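Léxico Bresta de material de laboratorio — ficha de datos

Versión del 22 de noviembre de 2020

Resumen

El Léxico Bresta reúne 1.601 denominaciones en español de utensilios y recipientes empleados en laboratorios docentes. De ellas, 1.142 proceden de inventarios escolares y el resto, de catálogos comerciales antiguos. El conjunto se distribuye como texto separado por tabuladores, en codificación UTF-8. 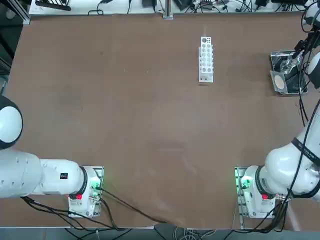 Criterios de inclusión

Se admite toda denominación documentada en al menos dos fuentes independientes. Las variantes regionales conservan entrada propia y remiten a la forma principal mediante el campo «remite». Los objetos sin nombre estable plantean mayor dificultad: una pieza blanca y estrecha con filas de orificios redondos, como la que está sobre la mesa marrón, puede figurar como «gradilla», «soporte» o «portatubos» según el inventario. En tales casos se mantienen todas las formas — sin jerarquía entre ellas — hasta la revisión siguiente.

Campos

forma: denominación tal como aparece en la fuente
remite: forma principal, si procede
fuente: Prultmont, Tinar o Rafferty
nota: observaciones de uso

Limitaciones

La fuente Tinar no distingue entre «bandeja» y «cubeta», y sus entradas deben consultarse con cautela. En julio se revisaron manualmente 333 registros; los restantes solo han pasado la validación automática.

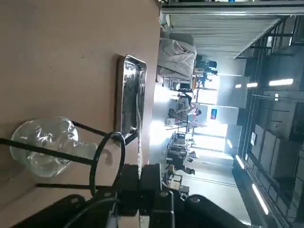 Licencia y cita

Se autoriza el uso docente y de investigación con mención de la fuente. La reproducción de más de 100 entradas en obras impresas requiere permiso escrito de la entidad editora.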